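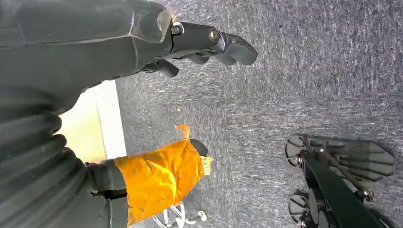 Arms and hands on the floor at the Flurden Robotics Club.

If you walked past Rathnayake Hall last month and wondered why there was clapping coming out of the side room, that was us, and it was over a plastic card!

Our fall project, the one we started in October and named Putovetti after a vote that went to three rounds, has reached the part we were all waiting for. The arms move, the hands close, and the students are finally working on tasks with small, annoying, everyday objects. First on the list is the power card, the kind you push into a slot by the door of a hotel room to get the lights on. Every one of us can do that half asleep with a suitcase in the other hand. Getting a robot hand to do it is a whole semester of geometry, and I love it.

The students split into two groups for this. The motion group plans how the arm gets from its resting position to the slot, and the hand group worries about everything from the wrist out. They argue constantly (nicely) about whose fault a miss is. The motion group likes to stop partway and check that the fingers are where the software thinks they are before anything gets picked up.

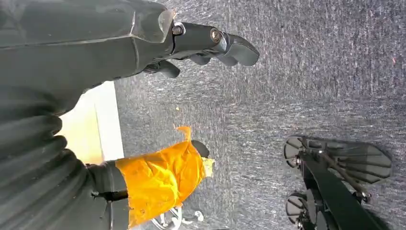 That check used to take a good part of every session, and now it takes 5 minutes, thanks to a script written by two of our sophomores over winter break. They tested it on their own laptops with no robot in reach, brought it in on a memory stick, and it ran the first time. There was some shouting.

The hand group, meanwhile, has become very picky about cards. A card is flat and slick, and it tips if you hold it too near one end. Squeeze with just the fingertips and it swings like a gate. Lay a finger across the face and brace it from underneath, and it stays put, but then you have to leave enough of the front edge sticking out to go into the slot. Finding that balance ate up most of January, along with a lot of pizza. 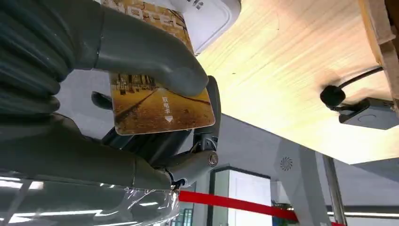

We log every try, good or bad, and the log stands at 388. The goal is 600 by the end of the spring term, which would give the students enough to compare the two ways of holding the card and write it up properly. The younger members have taken over the log sheets and are much stricter than we ever were. A card that goes in crooked gets a half mark and a note. A card that lands on the floor gets a drawing.

The next task uses picture cards standing in a wooden rack, with a lot of edges and dividers close together and not much room for a knuckle. So far we're just learning to bring the hand in from below without bumping anything, one slow pass after another, with somebody ready to call stop. It's harder than the slot and the students already like it better.
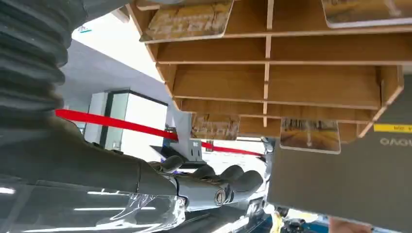
Coming up

The club's open evening at the Gusville library is on the calendar for later this spring, and we plan to bring the log, the card slot and as many students as will fit in the van. We've raised $2,000 toward spare finger joints and travel. Thank you to every family that bought a calendar!

New members are welcome at any point in the year, and you don't need to know how to code. If you can hold a screwdriver or keep a tidy log sheet, we have a job for you. Sign-up forms are in the tray outside the side room.

Flurden Robotics Club, 19 February 2020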